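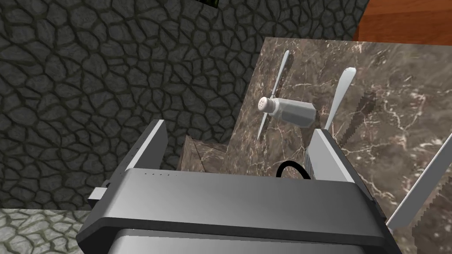 Bathroom fan still running 2 hours after light goes off – normal?
Asked in Heating, damp and ventilation

Moved in last November. Extractor in the bathroom comes on with the light, fine, but then just carries on. Two hours last night, I timed it. Fan says Plasum on the front, no model number I can find. Previous owner left a box of manuals but its all for the boiler and a Nirix shower. Is it broken or is there a setting? Can hear it from bed and its driving me mad. Don't want to pull the cover off if I'm going to get a shock.

2 answers

Unai Zabala
Probably the humidistat not the timer. Timers on these normally stop at half an hour or so, so two hours means it thinks the room is still damp. Turn it off at the isolator first – should be a switch above the door outside, sometimes in the loft. Cover unclips from the bottom. Two little dials inside, one for time and one for humidity. Move the humidity one up a touch, small screwdriver, and give the sensor a gentle clean with a dry brush while your in there. Mine was clogged solid with talc. Put cover back, power on, wait a day before fiddling again. If there's no isolator leave it alone and get a sparky in.

5 people found this helpful

herrero_dave
just replace it. had an Andex put in last year, very quiet, no idea what the dials do. paid far too much mind you

Comment from asker: found the isolator, was in the airing cupboard. Humidity dial was turned right down. Will report back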